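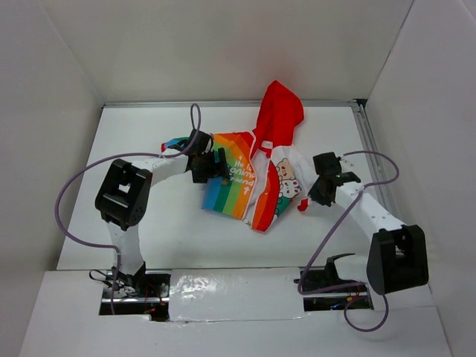
How to write wall labels for a small exhibition

You've got the work, you've got the walls, and the opening is close enough that people are asking you what time to turn up. And then somebody says "who's doing the labels?" and everyone looks at you. Lucky you! I mean that. Writing labels is one of my favourite jobs in putting on a show, and I'd like you to enjoy it too.

I've written them for shows in shops, stairwells, a library and one very damp boathouse. What follows is how I go about it for a group show with a single label per work and a longer text by the door. If you're hanging a solo show you can skip the part about getting everybody's details to match, and I envy you.

What you need

A list of every work in the show
A way of reaching each artist (phone is faster)
A word processor
Matt card or heavy matt paper
A craft knife, a metal ruler and a cutting mat
White tack or thin double-sided foam pads
A spirit level, or a phone with one in it
A tape measure

Step 1. Get the facts in one place

Before you write a single sentence, make a table with a row for each work. Mine has columns for artist, title, year, materials, size, lender or "courtesy of", and a last one called "check", where I put anything that makes me uneasy.

Send each artist their own rows and ask them to correct them in writing. Don't retype from a conversation. I did that for a show called Pravitz and left the accent off Danica Begović's name on every label, the poster and the price list, and she was far nicer about it than she had to be. Copy and paste names from the artist's own email, accents and all, and then check that your chosen font has those letters in it. Some of the pretty ones don't, and you get a little box where the ć should be.

Titles are the other trap. Is it "Untitled", "Untitled (Stema)" or "Stema"? Is there a full stop at the end on purpose? Ask. Artists care about this a great deal and they're right to.

Step 2. Fix your order and stick to it

The top part of a label is usually called the tombstone. Pick an order for it and use it on every label in the room. I go for:

Artist's name
Title, year
Materials
Lender or courtesy line, if there is one

So one from our last hang read:

Fulgencio Quintero
Flutumora, 2019
Ink and beeswax on linen
Courtesy of the artist

Put the title in italics if you can. Leave out the size unless the work is for sale or is being shown as part of a set, as people can see how big it is. For materials, use the words the artist uses, but do ask what they mean if you don't know. "Mixed media" is allowed, though I'll always ring up and try to get something better. You'd be amazed what comes out. One piece listed as mixed media was made of candle ends, hair grips and a bicycle inner tube, and visitors spent twice as long in front of it once the label told them so.

Step 3. Write the bit underneath

This is the fun part. Give yourself a limit of 70 words for each work. That feels mean when you start and generous by the time you reach the last label.

Start with the work itself. Stand in front of it, or have it propped up on a chair next to you, and write down the first thing you want to ask. Why is that corner bare? How did she get the paper to do that? Where was he when he drew this? Then find out the answer and write it down. There's your label, more or less.

Keep the sentences short, because people read labels standing up with a bag on one shoulder. Use the present tense for what the work does and the past tense for how it was made. Say "Quintero drew these lines with the wrong end of the brush" and let the reader decide whether that's daring.

Some words I take out whenever I find them: explores, interrogates, liminal, juxtaposes, practice (when you mean work), and "invites the viewer to". The viewer has come in and is standing there. They've accepted the invitation!

If you really can't think what to say about a piece, ring the artist and ask what went wrong while they were making it. I've never had a dull answer.
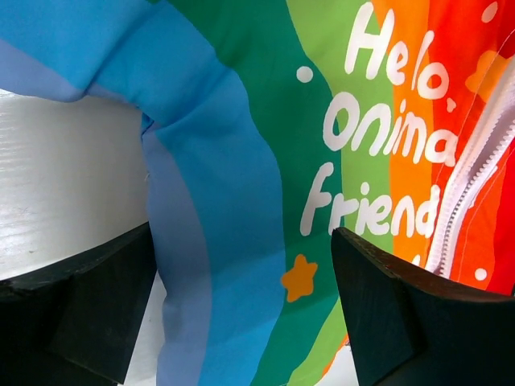
Once you have a full set, read them aloud in the order people will walk past them. You'll hear repeats you would never spot on the screen. In my first draft for Pasaribu I had three labels running that began with "In this work", and two that explained the same printing method in nearly the same words. Explain a method once, on the first work that uses it, and after that just name it.

Step 4. The text by the door

Do this last. It should be two or three paragraphs, up to 212 words in all, and it needs to answer what the show is, who is in it and why these works are together. If they're together because you all share a studio and the room was free in September, you can say so. It's a perfectly good reason and visitors like it.

Name every artist. Alphabetical by surname saves arguments.

Step 5. Choose a size people can read

Print one label before you print the lot. Pin it up, step back to where you'd stand to look at the work, then take a step forward and try to read it in the light you'll have in the evening. Then ask someone older than you to do the same.

I use 18 point for the main text and a touch bigger for the artist's name. Dark grey or black on white or cream. Left-aligned, with a ragged right edge. No text over a picture, ever. Print a few large-type sets on A4 as well, stapled, and leave them by the entrance. They always get used, and often by people who just prefer to sit down and read.

Step 6. Proofread, then hand it over

Leave a night between writing and proofreading if you possibly can. Check names first, then dates, then everything else. Then give the whole set to someone who hasn't seen any of it. On our last show my reader found 11 mistakes in a set I'd have sworn was clean, and one of those was the title of the exhibition.

Step 7. Cut and hang

Print on card, or print on paper and mount it on thin foam board. Cut with a fresh blade and make several light passes instead of one heavy one. Wash your hands before you touch anything white.

For placing, I go to the right of the work, with the same gap every time. I use 4 inches from the edge of the frame (yes, inches, it's my grandmother's tape measure). Set the middle of the label at a height that someone in a wheelchair can read as well as someone tall, and keep that height the same along the wall even where the works go up and down. Put a strip of low-tack tape along the wall as a guide line, level it, hang the labels to it and peel it off afterwards.

For sculpture on the floor or on a plinth, use the nearest wall or the side of the plinth, never the top. People lean over to read and things get knocked.

Step 8. Keep spares

Print two of every label. One will get a thumbprint on it at the opening, another will vanish entirely. Keep the spares flat in an envelope under the desk, with the white tack and the file name written on the front, so that whoever is minding the room can put up a new one without ringing you.

And keep your table from step 1! You'll want it for the price list, the loan forms and the next time one of these artists is in a show with you.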